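Progress report to the Fodero fund – second period
Prepared by Gráinne Fahy, Clallbridge
April 10, 2025

Summary

This report covers the open day, which was the main deliverable for the period, and the state of the work on cloth handling that the open day was built around. The open day went ahead as planned. Spending is inside the budget. One item, the written guide for visiting schools, is late and is dealt with below.

The open day

We opened the lab to the public for one afternoon and to invited guests for the morning before it. The morning group came from two laundry companies and the county training office. Donal Tully met them at the front desk and gave a short talk in the meeting room on what the grant pays for. After that they came through to the lab in small groups.

Senan Ó Gríofa ran the demonstration table. The task was the one we described in the last report: pick a cloth out of a plastic bin, lay it on the table, fold it, and put it back. A person does the task with a pair of hand-held grippers, and the recordings are used later to train the arm. We had thought about showing only the arm, which is what most visitors expect to see, but Senan argued for starting with the person and he was right. Guests asked more questions at that table than at any other stop.

Visitors were allowed to try the grippers themselves. Most found the first pick harder than it looked. The usual trouble was pinching two layers of cloth when they wanted one. Several people also held the grippers too high and had to be told to bring their elbows down. Pascal Wunderlich stood with each visitor and kept the cables out of the way – we will route these overhead before we do it again.

The arm demonstration, which we call Tado, ran in the next room. It folded small cloths well during the morning. In the afternoon it stopped twice. The first stop was a lost network connection. The second was a fault in the wrist that we had seen before and thought was fixed. Diarmuid Cullinane restarted it both times while the guests waited. He has since replaced the wrist connector and we have not had the fault again, but we would like more running time before we say it is cured.

What visitors told us

We asked guests to leave comments on a card. The laundry companies wanted to know about speed, and we told them plainly that the arm is much slower than a trained worker and will be for the length of this grant. They were more interested in sorting than in folding. One of them has offered to send us a load of mixed linens to work with, and we have accepted.

The training office asked if the hand-held grippers could be used in a class. We think they could, with a simpler setup and a shorter calibration. Donal is following up.

Some parents said the sign at the side entrance was hard to find. We also ran short of chairs in the meeting room.

Recording work

At the end of the period we had 3,259 recordings of the cloth task, of which 2,310 have been checked and accepted. Most of the rest are waiting for review. The ones rejected so far were mainly cases where a marker plate was hidden from the tracking for too long. Operators now get a short reminder on wrist angle at the start of each shift, and the recordings made since then have been cleaner.

Recordings made by visitors on the open day are not included in these numbers and will not be used for training.

Late item

The guide for visiting schools was due with this report. The text is drafted but Frei, who are doing the layout, received it late from us. The delay is ours. It runs to 24 pages and we expect to send you the finished version with the next report.

Next period

We plan a second, smaller demonstration in August for the training office and whichever of the laundry companies can attend. Before then we will move the cables, finish the review of the waiting recordings, and start on the mixed linens. We are not asking for any change to the budget.

Gráinne will be the contact for questions about this report. Questions about the arm can go straight to Diarmuid.
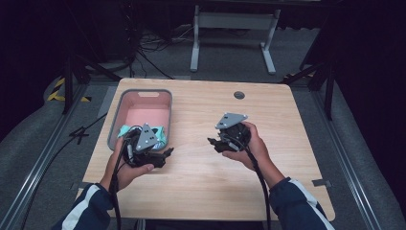 If you would like to send someone to the August demonstration, please let us know early, as we intend to keep the groups small and the morning places will go to the training office first.

Recent items
Progress report to the Fodero fund – first period
Open day: directions and parking
Notes for gripper operators
Call for mixed linens
Clallbridge lab contacts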